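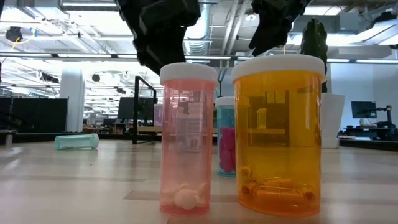
**Drimberg rebuilds gripper on Olier pill bottle cell**

PRUNDCOMBE, March. Drimberg has returned its Olier bottle-handling cell to service after replacing the fingers on the cell's two-finger gripper and recalibrating the fixed camera. The cell was down for 3 days.

The work followed a rise in failed cap grasps, logged at cycle 1,843 of a planned run of 3,000. Maintenance staff traced the fault to play in the left finger mount, where a locating pin had worn oval. At full opening the fingertips were out of parallel, and the gripper tended to push narrow caps sideways before closing on them.

Both fingers were changed as a set. The mounting screws were replaced, treated with medium-strength threadlocker and tightened in two passes. The opening was then zeroed against a gauge block and checked again after a warm-up of some 8 minutes. The finger drive itself was cleaned and regreased but not opened.

Camera calibration took longer than the mechanical work. Translucent bottles in pink, amber and teal bend the background light, and the overhead fixtures put bright bands on the wood-grain tabletop. Drimberg shortened the exposure and moved the height reference from the bottle wall to the top of the white cap. Cap height and width differ between bottle sizes, so each size now has its own approach height in the cell program.

Bottles lying on their sides are handled by a separate routine, which was left unchanged. The same applies to the routine for bottles standing close together, although its clearance value will be reviewed once the new fingers have more hours on them.

Atanasov, which supplied the replacement fingers, recommends checking the mounting pins at every scheduled service. Drimberg has added the check to its weekly sheet, along with a fingertip parallelism reading at full opening. The interrupted run will be restarted from zero.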